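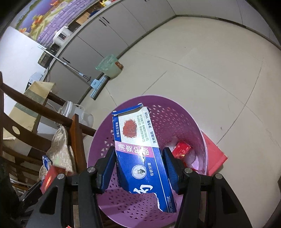
Choisir une pince de collecte pour trier les emballages à la maison

Budget d'abord. Une pince manuelle à mâchoires parallèles (Jitach, Vogler) suffit pour relever les gestes avant d'automatiser quoi que ce soit. Prévoir 18 heures de prises par pièce et noter les objets manqués.

Points à vérifier avant la commande :

Ouverture utile. Mesurer le plus grand carton dans sa petite dimension, ajouter 3 cm. Un étui de dentifrice déchiré se prend par les chants, une cartouche de cigarettes par un bout.

Patins. Les patins striés tiennent bien le carton glacé. En compter 4 jeux de rechange. Le Melotik les vend à l'unité, le Kadatero seulement avec le doigt complet — à intégrer au coût annuel.

Axes et vis. Exiger des pièces démontables avec une clé courante. Un jeu dans les biellettes fausse la mesure d'ouverture.

Sol. Sur carrelage, pas de difficulté particulière. Sur tapis à poils, les petits emballages s'enfoncent et la pointe des doigts accroche : acheter des embouts fins et refaire les essais de prise avant de fixer la force de serrage.

Bac de dépôt. Un panier rond ajouré convient s'il est assez lourd pour ne pas glisser. Relever la hauteur du bord, elle fixe la course verticale du futur bras.

Stockage des prises. Compter un disque séparé, hors budget mécanique. Poste souvent oublié dans les devis.
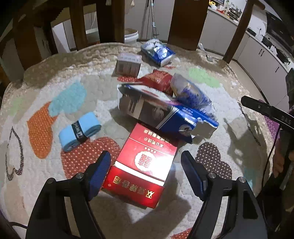 Faut-il acheter le bras en même temps que la pince ?

Mieux vaut attendre la fin des relevés. La charge utile et la portée se déduisent des objets pris à la main. Réserver 2000 euros sur la ligne « bras » et ne la débloquer qu'une fois la liste d'objets arrêtée.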